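The week Sella forgot about orange

Posted 1/8/20

So I've been meaning to write this up for ages, because a couple of you asked how the brick sorting was going and I kept saying "fine!" when it very much wasn't. Sella is my two-arm setup. Both arms hang off one rail and share one table, and they're supposed to put toy bricks away by color. Green goes in the white bin, blue in the orange bin, orange in the teal bin (yes, I know, I bought the bins before I had the plan).
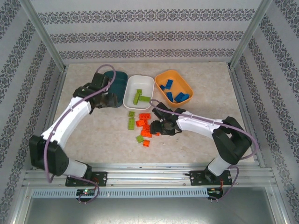
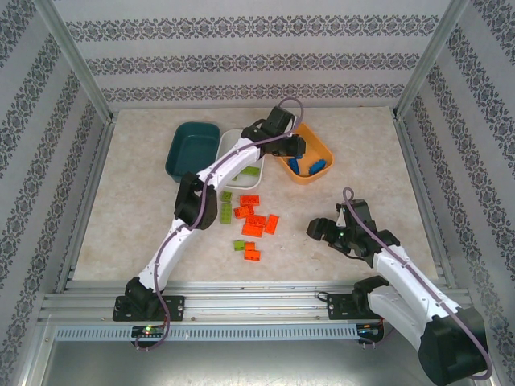
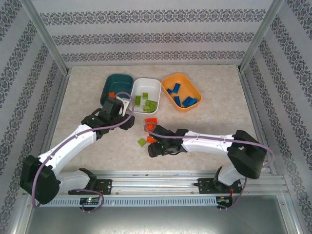
Three moments from the sorting, purple cables and all.

Tonley wrote in the comments on my last post that a gripper that misses and a gripper that never tries are two different faults, and had I checked which one I had? I hadn't! I'd been blaming the camera the whole time. I went back through 500 logged picks and the left arm was closing its fingers before it got down to the brick, then reporting a perfectly good grab and moving on to the next one. No complaint, no error, just air.

The part that scared me a little was the stop. If the arms get too close to each other, both are meant to freeze. On 2 runs only the right one did, and the left one kept swinging on over the table while I slapped at the power switch. I'd moved the stop check into the same loop as the gripper code back in July, and when that loop got busy the check waited its turn. Dumb, dumb, dumb.

It has its own loop now, and I keep my hands out until both arms are powered down. I still haven't fixed the early closing. I'm going to try a slower approach tonight and see if the grab count gets any more truthful.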